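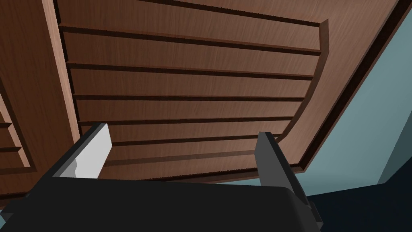 When I began to ask people how a horse should be fed on a journey of many days, nearly everyone answered me with a quantity. So many kilos of hay, so many scoops of oats. Delali Dogbe answered with a question: where will the horse stand while he eats? She has driven a pair of cobs between Eltby and Vellari every summer for years, and she thinks first of the stall and only then of the feed. A tired horse in a strange place looks at everything before he will put his head down. A dark corner behind him, or a big panel of reddish-brown boards with deep grooves between them, high over his head, may be enough to keep him standing with his ears up and the hay untouched. She gives him time to look at it.

I travelled with her for part of the route in February, when the roads were quiet and the days short. The whole trip is 60 miles, and she divides it into stages of 12 miles, sometimes less if the ground is heavy. Both cobs are old enough to know the work. The mare, Hong, eats anything. The gelding is called Floltwood, after the farm where he was born, and he is the one who taught her to be careful.

In his first season he lost weight every day of the journey. Delali increased his oats, and he became excited and left half of them in the bucket. The next year she did the opposite. She cut the oats down, gave him hay as soon as the harness was off, and kept the bucket until he had been standing for an hour. He finished everything. She still can't say which of these changes helped him most, because she made them all in the same week.

Her order in the evening is now always the same. First water, as much as they want, then hay. While they eat she washes off the sweat marks under the collar and feels the legs. The bucket feed comes later, in three small portions if she can manage it, the last one before she goes to bed. She soaks the hay when the yard has a tap near enough. In the morning they are fed again very early, and this is the part of the work she likes least, above all in winter.

Khurram Marwat, who rides alone and carries what he needs behind the saddle, can't work like this. A horse under saddle has no cart to bring the hay. He buys it at each stop, and every stop has different hay. For him this is the true difficulty of a long ride. A sudden change of forage is hard on the gut of a horse, and he has had two bad nights walking up and down with a mare who had mild colic. The vet came for the second of them. Now he telephones ahead and asks what kind of hay there is and when it was cut, and some farmers find the question very strange.

He also lets the mare graze on the way. Every two hours he gets down, loosens the girth and gives her 10 minutes on the verge, with the bit out of her mouth. In this way she always has something in her stomach, and he can stretch his knees. He has kept a record of his distances for many seasons, and the total in the notebook he showed me was 1,985 miles, all with the same mare.

On salt they agree, and both carry it. Khurram mixes a spoonful in a wet mash and offers clean water next to it, so that the mare can choose. Delali has a block for each horse, tied in a cloth bag to the back of the cart. Hong had bitten through the bag on the day I arrived, and Delali was sewing it together with harness thread.

They don't agree on weighing. Delali uses a tape around the girth every second evening and writes the number on the inside of the lid of her feed box. Khurram trusts his hand on the ribs. I tried both methods on Floltwood, with Delali watching, and my reading of the tape was different each time I took it. She told me that I was pulling it too tight, and that he breathes out when he is bored.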